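Speaker notes: Shared storage in community buildings
Marjatta Kiiskinen, Grumedura Housing Association
Members' meeting, 2024-06-22

Slide 1. Welcome

Good morning, and thank you to the Villca branch for the use of the hall. These notes will be circulated with the slides, so members need not write everything down. Questions will be taken at the end, except on slide 4, where I shall pause.

The subject this morning is the shared storage rooms in our buildings: how they came to be in their present state, what the revised rules say, and what the Association asks of residents between now and September.

Slide 2. Background

The Association manages 306 homes across two estates, Villca and Flosard. Of these, 197 have the use of a shared storage room under the terms of the tenancy. The remainder have a private store or a garden shed and are not affected by the new rules, although they are welcome to follow them.

The rooms were planned for prams, bicycles and seasonal goods. Over the years they have taken in furniture, paint, building materials and a great many boxes without names. The fire officer's visit last winter found two escape routes at Flosard partly blocked. Both were cleared the same week. The officer's letter is on the noticeboard at each entrance and I would encourage members to read it in full.

(Pause. Ask whether those at the back can hear.)

Slide 3. What residents told us

A survey was sent to every household and 246 were returned. I am grateful to Marleny Bedoya for preparing the summary, copies of which are on the side table.

The most common complaint concerned access. Residents reported moving other people's property in order to reach their own, and several had given up using the rooms altogether. The second concerned ownership. Where a box carries no name, neighbours are reluctant to touch it, and it may stay for years after a tenant has left.

A smaller group asked that the rooms be closed and turned over to bicycles only. The Board considered this and decided against it. Families in the upper flats have little cupboard space, and closing the rooms would fall most heavily on them.

Slide 4. The revised rules

Read these aloud slowly.

Each household will have one marked bay. Goods must stay within the painted lines and below the height of the sprinkler sign.

Every container must carry the flat number and the date on which it was placed in the room. Labels are free from the office.

Paint, gas canisters, fuel and batteries removed from equipment may not be stored at any time. Mobility scooters are covered by a separate policy and should not be discussed under this item.

Goods without a label will be given a notice. After 28 days they will be moved to the holding area at Flosard, and after a further 28 days they may be given away or thrown out. A written record will be kept of each item and will be open to any resident who asks.

(Pause for questions. Expect one on inherited goods. The answer is that the office may extend the period on request, in writing, and will not refuse a bereaved household.)

Slide 5. Shelving

The Board has agreed to replace the old timber racks with steel shelving from Nodulari. The racks at Villca will be done first, being the older of the two. Residents will receive two weeks' notice and will need to empty their bays for one day. Help with lifting is available and should be requested when the notice arrives.

The budget is around 700 pounds for each room, including fitting. This comes from the repairs reserve and will not affect the service charge in the present year. I cannot give the same undertaking for later years, as the budget has not yet been set.

Slide 6. Sorting before the move

The Association strongly advises households to sort their goods before the shelving is fitted. Experience at Flosard suggests that large furniture is seldom the difficulty. Residents know whether they want a wardrobe. The time is lost on small household items, which are put away together in a hurry and have to be gone through one at a time.

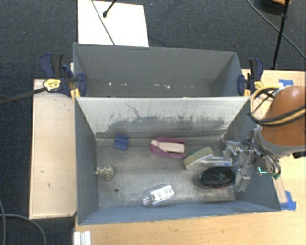 We therefore suggest that the mixed containers are left until last. Begin with whatever stands on the floor, then the labelled boxes, then the unlabelled ones. Children's things are best sorted with the children present if they are old enough to have an opinion. Anything broken should go straight to the skip, which will be in the Villca car park throughout the period of the works.

Items in good order may be left at the exchange table in the hall. Electrical goods cannot be accepted there, as the Association has no means of testing them. Clothing should be clean and bagged.

Slide 7. Labels and records

Show the sample label. It has three lines: flat number, date, and a short note of the contents. The third line is optional, and some residents have said they would prefer their neighbours not to know what they own. That is entirely reasonable. The first two lines are required.

The office will walk through each room twice a year with a resident present. We are still seeking one person from Flosard for this duty – the commitment is two mornings – and names may be given to Marleny Bedoya after the meeting.

Slide 8. Dates and contacts

The rules take effect on the first of September. Notices on unlabelled goods will not be issued before then. Residents who need a larger bay for medical equipment should write to the office now, so that the lines can be painted to suit.

Leave this slide up during questions. If the matter of bicycle hoops is raised, say that it is on the agenda for the next Board meeting and that a drawing will be displayed beforehand.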